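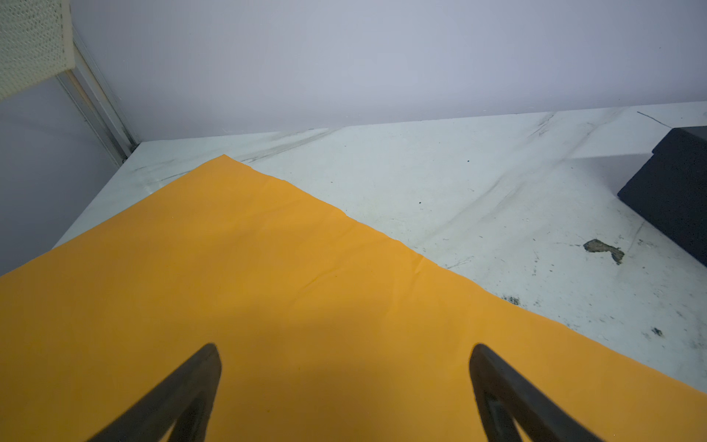 Orange sheet on the white work table, one corner pointing to the far side.

Filed under: Workroom / Surfaces and Sheet Goods

Flat Sheet, Worn Table

This page covers the sheet and the surface it lies on. The table is the one at the Trullatport workroom, where large sheets are laid out, squared and folded before they go to the shelf. The notes were written up by Canan Tekin, with corrections from Tuncay Dönmez.

Sheet. Saffron orange, large enough to take up most of the near and left side of the view. Faint creases across the face. The right edge ripples a little, and that edge would be pressed flat before any measuring. A sheet measured over a ripple reads short, and the error carries into every fold after it.

Table. White top, scuffed and stained. Long gray-black streaks run diagonally across it, with small dark specks between them. Right of center is a brownish-gray patch where the white looks chipped or worn away. The smudges near the sheet's edge are the ones to watch on light stock.

Layout procedure used in this room:

Wipe the table with a dry cloth, then a damp one. Let it dry fully.
Run a hand over any chipped area. A raised lip will mark thin stock.
Lay the sheet from the far corner toward you. Do not drag it.
Smooth from the center out, edges last.
Fold corner to corner and hold the corners together before pressing the crease.

Stock is kept in two lengths, 500 mm and 700 mm, on separate shelves. Shelf labels give the length first and the color second. Offcuts go in the drawer under the window, sorted by color only.

The top has been cleaned many times and the streaks do not lift. Resurfacing was priced in June and put off. Until then, white and pale yellow sheets are laid out over a clean liner, and darker colors go straight on the table.

Comments

Malathi Alva
We had the same kind of wear on ours. A baking soda paste took out the specks and did nothing for the long streaks. I would fill the chipped spot before it spreads.

Hüsnü Taşdemir
Is the liner taped down or loose? Mine creeps when I smooth toward the edge.

Canan Tekin
Taped at the two far corners only. Taping all four traps air under it.

Nermin Dursun
Storing the sheets flat under a board for a night takes care of most light creases. Rolled stock needs longer.

Related items

Gramov shelf labels: length first, color second
Cutting mats compared on a worn surface
Drawer 8: sorting offcuts by color
Bilgin bone folder, notes after one season
Filling chips in a white tabletop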